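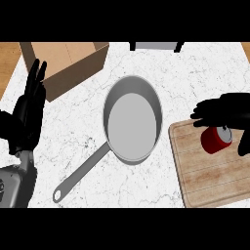 Lindum, 22/10/2024

Ingrid Gallagher wrote:
> Can any of these things put away a can and a frying pan yet? I'd pay for that tomorrow.

Hi Ingrid, I'd hang on to my money! The kitchen up top is simulated, and even there a red can lying on its side on a cutting board is a fair bit of work for a hand. I ran my own can task 66 times last week and got 39 clean pickups - fun to watch, but I wouldn't let it near my dishes. The pan I haven't tried. Has anyone here had luck with long handles?

Jacqueline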